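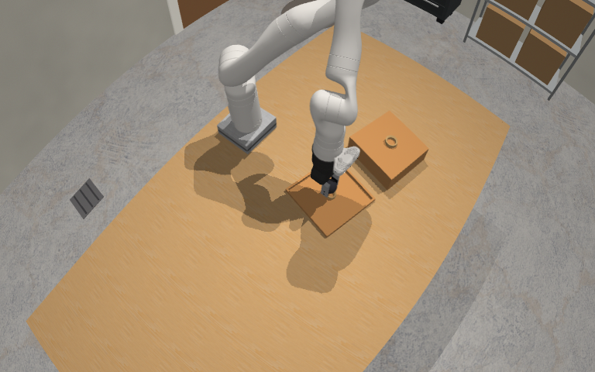

I work in the packing room at Clemarine, and people keep asking me what changed after the arm came. I will try to answer in a few posts.

Before, we were five at the long table. Each person took a part, checked it, put it in a box, closed the box. 800 parts on a normal day, more before Christmas. In the evening my wrists hurt and I could not open a jar.

Now the arm does the picking and placing for the Barua orders. We prepare the trays, we check the finished boxes, and we stop it when something is wrong. All five of us are still here. I write this because it is always the second question.

The whole layout was first tried on a computer by a small firm, Claseo. They asked us to look at it and say what was not right. I was surprised how many things we had to say!
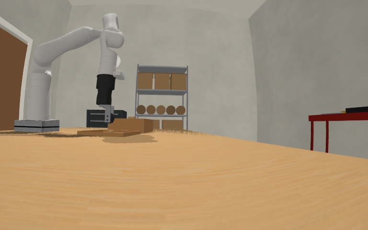
From the Claseo simulation: arm over the carton, shelves behind.

My own remark was about the shelves. On a screen it is easy to put them at the back. But a person must walk there 27 times in a shift -- I know, I counted one Tuesday.

What I like: no sore hands, and the shift ends at the correct time. What I miss: talking. With the old work your hands were busy and your mouth was free. Now I must look at a screen and listen for the alarm.

Also the pay. The new task has a new name but the same wage. We have asked for a meeting in March. Our colleagues at Nakness got a small rise after 12 months, so we will ask for the same.

If your workplace is planning something similar, ask to see the drawings early, and bring the person who does the job every day. Tomorrow I will write about the training, it was too short.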